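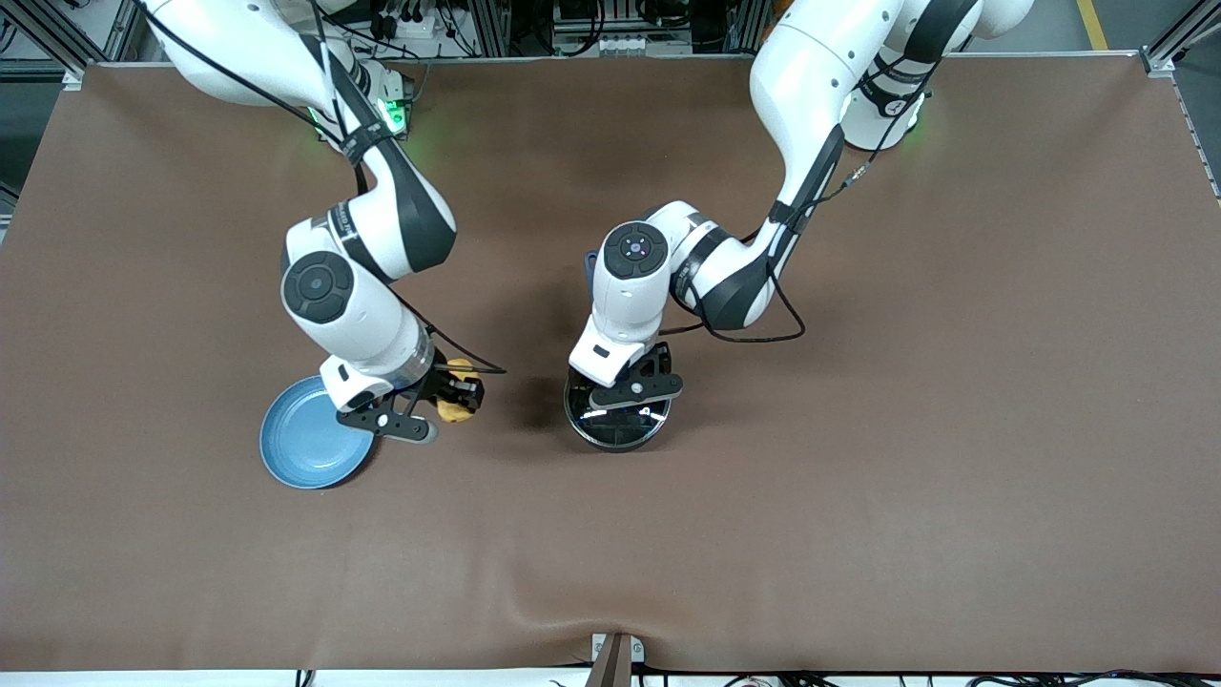
Desk mat

A desk mat is a flat sheet laid over a desk, table or workbench to protect the surface and to give an even area for writing, cutting, sewing or other handwork. Larger kinds cover most of the tabletop and are often called table mats or bench mats. The smaller kind, made to go under a single sheet of paper, is usually called a writing pad or blotter.

Contents
History
Materials
Sizes
Care
See also

History

Coverings for writing tables are much older than the loose mat. Many desks were built with a panel of leather or cloth set into the top, which gave the pen a softer backing than bare wood. The panel wore out sooner than the desk and was awkward to replace, and a separate sheet that could be lifted off was a simple answer.

Blotters became common in offices when ink was still wet on the page for some time after writing. A stiff board with corner pockets held sheets of absorbent paper, and the top sheet was thrown away when it was full of ink. Ballpoint pens made the absorbent paper unnecessary, but the board stayed in use as a writing surface. The makers Michiels began with blotters of this sort and later sold plain mats under the name Clunlow.

Materials

Leather is firm, takes a pen well and darkens with use. It marks easily, and some owners regard the marks as part of its character. Bonded leather is made from scraps and fibres pressed on to a backing – it is cheaper, but the surface can peel.

Felt and wool deaden noise and are warm under the wrists. They are poor for writing on a single sheet, as the pen tends to push through the paper.

Cork is light and does not slip. It crumbles at the edges unless it is bound.

Rubber and silicone are used where liquids, glue or hot tools are likely to be present. Softer grades pick up dust.

Layered plastic is the usual choice for cutting. The surface closes up again after a light cut, although deep cuts remain.

Sizes

There is no single standard. A common office size is 800 mm wide, enough for a keyboard with papers beside it. The Drivimov bench mat is 739 mm deep and is sold by length from a roll. Kilurska lists 28 colours in its felt range, of which the browns and greys are kept in stock all year.

Care

Most mats need only a damp cloth. Leather should be kept out of strong sunlight and away from radiators. Rolled mats may curl when first opened and can be laid face down overnight with books on the corners. Cutting mats should be stored flat – heat and long storage on edge will warp them.

See also

Blotting paper
Place mat
Tablecloth
Workbench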